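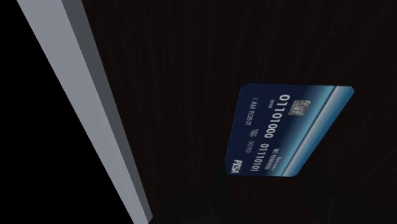

Bostix Opens Second Hosting Site in Bronwood and Adds Managed Backup for Small Teams

BRONWOOD, June 17, 2019 – Bostix, a provider of virtual servers and file storage, announces today the opening of its second hosting site, in Bronwood. The new site joins the existing one in Illach, and from today customers can choose either of the 2 locations when they order a server.

Together with the opening, the company starts a managed backup service under the name Urrutia. The service makes a copy of a customer's server every night and keeps it at the other site. A server in Illach is copied to Bronwood, and a server in Bronwood is copied to Illach. The copies are encrypted before they leave the server, and the key stays with the customer.

Urrutia was tested from February by 201 customers of Bostix, most of them small web shops, design studios and local clubs. During the test the customers asked many times for one thing, to restore a single file without restoring the complete server. This function is now included in all plans. A customer opens the control panel, selects a date, finds the file in the list and sends it back to its old folder or to a new one.

The nightly copies are kept for 13 days. After this period the oldest copy is deleted and its space becomes free again. Customers who need to keep a copy for longer can mark it in the control panel, and it will then count as part of their normal storage.
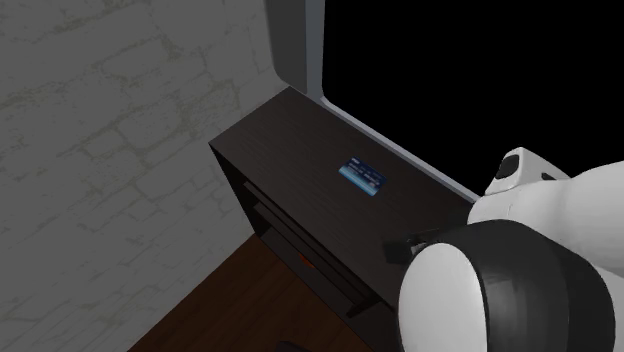

One customer from the test group wrote to the company that the single file restore was the reason to stay, but that the first copy of a large mail server had been too slow and the progress page did not say enough. Bostix has changed this page after the test. It now shows how much data has been copied, how much remains and at what speed the copy is running. The first copy can also be paused during working hours and continued in the evening.

The Bronwood site opens with 516 servers available for order. All of them use solid state disks and have the same network speed as the servers in Illach. Existing customers can move to Bronwood without a fee. The move is requested by support ticket, and the customer receives a new IP address before the old server is switched off – both addresses work side by side for two days, so that DNS records can be changed in time.

Prices for servers are the same at both sites. Urrutia is sold as an addition to any virtual server and is paid monthly, with no minimum period. Customers who took part in the test keep the service without charge until the end of their present billing year.

The service works with the common Linux systems offered by Bostix. Support for Windows servers is in preparation, and the company will inform customers by e-mail when it can be ordered.

About Bostix
Bostix offers virtual servers, file storage and domain names to small companies and private persons. The company runs its own hosting sites in Illach and Bronwood, and its support team answers tickets in English every day of the year.

Press contact
Bostix Press Office, Illach
Questions from journalists can be sent with the contact form on the company website, subject "Press".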